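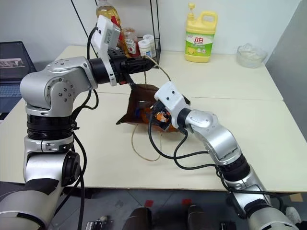 Ibrahim Olaniyan thinks I should stop ordering dinner and learn to cook three things well, and he has thought so in my comments since July, most recently under a post about gutters. His list is lentils, an omelet and "some kind of chicken." He says a person who can make those will never again stand in a hallway at 9 p.m. wondering where his noodles are.

He may be right. I can already make the omelet. The lentils I have made once, and the pot is still in the garage.

But I'm not ready to give up on takeout, and I want to talk about the place on Wike Street, because they have changed the menu and I have feelings.

Gekivum opened in the old shoe repair shop. For years it did one thing, which was dumplings, in two sizes of order: enough and too many. You called, a man said "Twenty minutes" before you had finished your name, and you walked over and got them. The menu was a photocopy of a photocopy. The phone number had a digit written over in pen. I ate there (well, from there, it has no chairs) more often than I have ever eaten anywhere, including my mother's house, and she has brought this up.

Now there's a new menu. It has 26 items on it. It folds. There's a paragraph on the back about a journey, and I have read it several times and still couldn't tell you who went where. The dumplings are on the inside left under "Small Beginnings," and there are now four kinds, one of them with pear. I tried the pear. It tasted like someone had dropped a dessert in my dinner and hoped I'd be polite about it, and I was, because the man was standing right there.

You also can't call anymore. You can, but a recording tells you to use Lurkley, an app I had so far managed to live without. Lurkley wanted my birthday. It wanted to know if I was ordering for an occasion. I picked "Other" and it asked me to say more. Then it told me my order was being "lovingly received," and for the next half hour it sent updates in the same tone of voice, like a nurse with good news about somebody else's baby. When I got to the counter my name was on a screen as DAVD, so the app and I are not on close terms.

I complained about all this to Ottó Rácz over the fence. Ottó used to run a lunch counter out by the Lorkaris plant, 200 covers on a payday, and he has no patience for customers who miss the old menu. His position is that I miss paying the old prices. He said the dumplings were probably losing money for years and I was helping them do it. Then he asked if the pear ones were any good and I told him, and he looked happy for the first time that afternoon.

I went home and did some arithmetic and I didn't enjoy it. A dumpling order costs eight dollars more than it did when I moved here. That sounds terrible until you look at what has happened to everything else I buy, starting with gutters. The man at the counter has a kid in braces now. His rent can't be what the cobbler paid. Maybe a folding menu is what it takes. I'd still like someone to explain the journey.

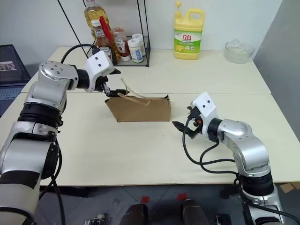

Takeout also has to survive the trip home, and here I'll give the new regime some credit. Gekivum to my front door is nearly a mile, the last part uphill, past a dog who knows my schedule. Under the old system your dumplings went into a thin plastic bag knotted so tight that you had to bite it open over the sink. Every walk home was a small contest between the soup and the bag, and I have shoes that remember who won. What I want is one of those brown paper boxes with a thin paper handle on top, something you can carry level, like a man bringing a cake to a widow. The new menu promises "considered packaging," and I rolled my eyes at it, and then I got home with both socks clean.

My wife points out that I've now written three posts about this restaurant and none about our anniversary, which was at this restaurant. Fair enough. We ate on the porch with the good forks. She had item 19, which is a noodle thing with a name I was too proud to ask about, and she loved it, and she has ordered it every time since. She thinks the new menu is a big improvement. She uses Lurkley without any trouble at all. It spells her name right.

So that's where the household stands. I order the plain dumplings, bottom of the inside left, and I order them in the app, with my thumb, like everybody else. For the occasion I now put "Retirement," on the theory that it might get me something free. So far it got me a message saying "Congratulations, Davd."

Ibrahim, I know you're going to bring up the lentils again. Send me the recipe, and please be specific about how long to soak them, because last time I guessed. I'll make them next week if I can get the pot clean. If I can't, I'll be at the counter on Wike Street a little after seven, pretending to read the back of the menu.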